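The Reluctant Discloser: Hacer Yurt on supply chains, silence and the 85-page report

2021-08-15

Hacer Yurt has read more corporate responsibility reports than is good for a person. She keeps the worst of them on a shelf behind her desk at Nevwood, the Toronto advisory shop where she has spent six years telling companies what their suppliers would prefer she didn't.

"The cover always has a seedling on it," she says. "If there's a hand holding the seedling, I know there won't be any wage data."

Her latest study looked at how 200 mid-sized manufacturers describe the firms they buy from. Most describe them warmly. Very few name them. One client, the furniture maker Vasitz, had 1,417 suppliers on its books when Yurt arrived in April and could find a current address for fewer than half.

"They weren't hiding anything," she says. "They'd have had to know it first."

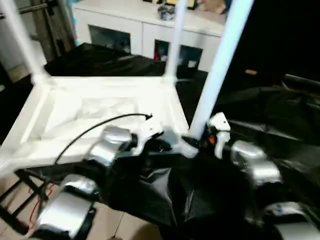

Vasitz did, in the end, publish its list. Yurt had warned the board to expect angry letters. It got two, one of which was about a late delivery. A competitor, Fetier, followed a few months later with a list of its own and a press release calling itself a pioneer.

I ask whether that bothered her. She takes a while with her coffee.

"I'd let them call it the moon landing if they kept it up to date."

She is less patient with pledges. Meireles, a textile group she advised and then stopped advising, produced an 85-page report in which the word "journey" turned up on nearly every page and the word "overtime" only in the index. Its managers felt the tone was right.

"I asked who had talked to the workers, and they told me about a survey. I asked what language it was in." She shrugs. "It was in English. The factory was in Portugal."

Would a disclosure law fix any of this? Yurt thinks it would help, provided somebody is paid to read what comes in. She has seen drafts that ask for plenty of paper and no one at the other end. Her own submission on the subject ran to four pages, and she was asked whether she could make it longer.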